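Notes, week 7: action chunking and the control loop

Read before Thursday. Slides are on the Urport share, these notes cover the parts I skipped or rushed.

Recap. Policy takes image + gripper state, puts out a chunk of future actions, not one step. We run part of the chunk, then ask again. Two numbers matter: how long the chunk is, how much of it you execute before replanning. Long execution = smooth but blind. Short = reactive but jittery, and you pay for inference every time.

Timing. Camera frame is old by the time the policy sees it. Inference on the lab machine takes around 200 ms. So the first few actions in the chunk are already in the past when they arrive. Drop them. Do not play them fast to "catch up", two groups did this last year and the arm lurched. Match by timestamp, skip anything stale, start from the first action still ahead of you.

Clocks: camera and controller do not share one. Trernell driver stamps on arrival, not on exposure. Measure the offset yourself, put it in the config, write down how you measured it.
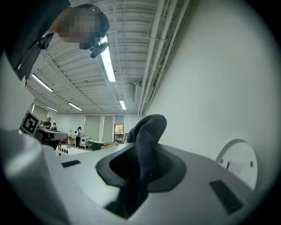 Observation horizon next. How many past frames do you feed in? Default in the Balogh code is two. More history sounds better and often is worse, the policy learns to copy its own last motion. But one frame can leave real ambiguity. Take the sock standing up out of the black funnel, bunched at the top, the rest going down through the opening. From a single wrist view you can't tell if it is moving down or sitting still. Same pixels, different correct action. Two frames with a decent gap fixes most of it. Gap matters more than count, adjacent frames are nearly identical.

Also on wide lenses: don't undistort by default. Training and deployment just have to agree. If you crop, crop the same in both. Check by saving one tensor from each side and looking at them, takes a minute and catches most of teh bugs I see in reports.

Data split. 468 episodes in the Tanside set. Hold out whole episodes, never random frames. Neighboring frames in train and val give you a lovely loss curve that means nothing.

Validation loss vs success rate: weakly related. Pick checkpoints by rollouts if you can afford it.

Exercise (due before next lab)
1. Plot action age at execution for 400 consecutive steps. Mark the dropped ones.
2. Rerun with history 1, 2 and 4, all else fixed. Report the jitter, say how you defined it.
3. Add a 200 ms fake delay on the observation side. What breaks first?
4. Short paragraph: where would you put the safety clamp, before or after the interpolator, and why.

Keep the logs, we reuse them for the unit on recovery behavior. Questions to the course forum pls, not email.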